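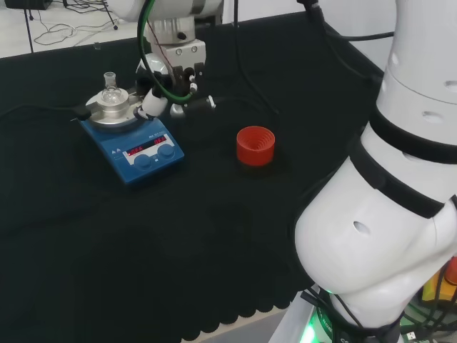
Since the last newsletter we had one stop in the Trereo cell that deserves a longer note, and we ask all groups who use two arms and a hotplate on one table to read it. Nobody was hurt and no glass was broken. The fault was small, but it stayed hidden for many runs, and we think it can be present in other cells too. The place where it shows itself is the rim of the silver heating block. The gripper brings the white cylindrical piece down at an angle, and the tip meets the rim right beside the glass flask. There is very little space at that point. If the tip comes a bit too far to one side, it pushes on the glass.

In run 166 of the August series this is what happened. The arm came down 2 mm away from its taught position and pressed the tip against the flask. The force limit should have stopped the motion at once. It did stop it, but late, and in the meantime the flask was leaning in the block. The operator on duty pressed the emergency stop, and after this both arms stayed where they were. The hotplate continued to heat.

This last sentence is the reason why we write. Most of us believed that the emergency stop also switches off the heater. In the Trereo cell it does not. The stop circuit cuts the power of the arms only, and the hotplate has its own supply from the wall. The operator had to reach past a stopped arm to turn the knob. We don't want any person to do this again.

We looked for the cause of the wrong position during the following days. First we suspected the calibration of the camera, because it was changed in the week before. We repeated it and found no difference. Then we suspected the fingers of the gripper, and we changed them, also with no result. In the end it was the cable. The cable to the gripper goes down along the arm in a loop, and the loop had become shorter after somebody tied it again at the top. In most positions this makes no problem. When the wrist turns for the approach to the block, the cable becomes tight and pulls the gripper to the side. The controller sees this pull as part of the normal load. For this reason the force limit also reacted too late: the load value was measured while the cable was already pulling.

We made a test with the heater off and an empty flask. With the short loop, the tip arrived at the wrong place in almost every run. With the long loop it arrived correctly, and we let it repeat the motion 400 times without one contact with the glass.

What we changed in Trereo:

The cable loop is now fixed at two marked points, and the marks must be visible before a series is started. If you cannot see a mark, please do not start.

The load of the gripper is measured in the same wrist position in which it approaches the block, and no longer in the home position.

The hotplate is connected to a switched outlet that belongs to the stop circuit. The outlet was installed by the Jatel workshop, who also checked that the heater does not start again by itself after the reset. Please remember that the block stays hot for a long time after the power is gone. The outlet does not help with that.

The approach is slower in the last part of the way down. A complete run takes longer now, and we know that some of you are not happy about it. For the moment we keep it so.

The cells in Paucar and Brirkness have the same kind of stop circuit. We ask the responsible persons there to press the emergency stop once with the heater on and nothing in the block, and to look if the heater goes off. If it stays on, use the cell only for work without heating until the outlet is changed. The Jatel workshop has parts for both cells and can come on short notice.

The written procedure for the two-arm cells will be corrected in November. Until then the old paper version on the cell door is not valid in the section "Emergency stop", and we have crossed it out by hand. If you had a similar case and did not report it, please send us the log file now, also if it is old.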